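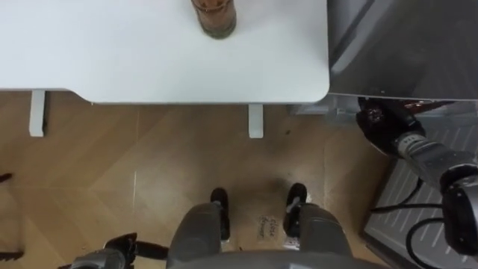
Why Do Some Drinks Come in Brown Bottles?
From the Lellska Science Corner for Curious Kids

Have you ever opened the kitchen cabinet and noticed that the vanilla is in a little brown bottle, and the cough medicine is in a brown bottle too, while the water and the juice and most of the iced tea at the store are in bottles you can see right through? It seems like a funny way to do things, doesn't it? If you are thirsty, you'd think you would want to see what you are about to drink! But there is a good reason for it, and it starts with something you probably never think of as a troublemaker, and that is light.

Light carries energy. You can feel some of that energy when you sit on the porch step on a sunny day and your knees get warm. When light shines into a bottle, some of its energy goes into whatever is inside, and over a long time it can change the tiny bits that make up the food or the drink. The flavor can turn a little flat, or a little strange. The color can fade, the same way a poster fades if you hang it across from a big window and leave it there for a couple of summers (ask a grown-up if they have an old one, it's fun to lift up a corner and see how bright the wall is underneath).

Brown glass is sometimes called amber glass, after the golden-brown stone that people make into beads. Amber glass soaks up a lot of the blue and violet light, and plenty of the ultraviolet light too, which is a kind our eyes can't see at all. Those happen to be the kinds with the most energy. The yellow and orange and red light gets through more easily, so that is what reaches your eye, and the bottle looks brown. You could say the bottle is wearing sunglasses.

Now here comes the tricky part, and it fools grown-ups all the time. Sometimes a bottle looks brown and it isn't the bottle that's brown!

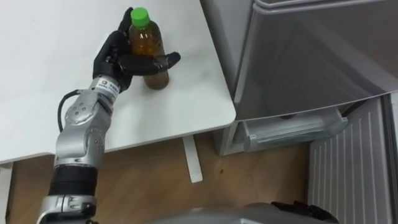 Tea is the best drink for learning this trick. The plastic can be perfectly clear and the tea inside gives it all of its color. Once the last sip is gone you are left holding a see-through bottle, and you might wonder where the brown went. Well, it went into you.

So how does plain water turn into brown tea? Tea leaves are full of natural colors, and when the leaves sit in hot water those colors drift out into it. Leave them for a short while and you get a pale gold. Leave them longer and you get something as dark as a chestnut. People call this steeping, which is a nice word to say slowly.

And the very same tea can look like two or three different colors at once. Where light can pass through easily, tea looks golden, almost like honey. Where less light gets through to your eye, it looks much darker. You can see this for yourself if you pour the same tea into a skinny glass and a fat one and set them side by side. The fat one will look darker, even though it all came out of one pitcher - your eye is just looking through more tea.

While you have a bottle handy, take a good look at the cap. A lot of screw caps have little ridges going up and down all the way around the side. Run your fingernail around them and listen to the sound they make. Ridges give your fingers something to grip, and that helps a great deal when your hands are slippery from a wet bottle. Try twisting a smooth lid with soapy hands sometime and you'll see what I mean!

Try It: The White Paper Test

You will need a clear bottle or jar of cold tea, a brown glass bottle if your family has one (an empty vanilla bottle works fine), a sheet of white paper, and a table near a window. A white table is even better, and then you can skip the paper.

Stand the clear bottle on the paper and look at it from the side. Next, look at it from straight above, and see whether the color seems to change. Then pour out half the tea into a mug and look again at the part of the bottle that is empty. Do the same with the brown glass bottle. Which one still has its color when there is nothing in it?

Draw both bottles with colored pencils. You will probably need more than one brown, and a yellow too, and maybe a tiny bit of green for the shadowy parts.

Words to Know

Amber: a golden-brown color, and also the name of a stone.
Steep: to let something soak so its color and flavor come out.
Ultraviolet: a kind of light people can't see.

Posted 03/05/2020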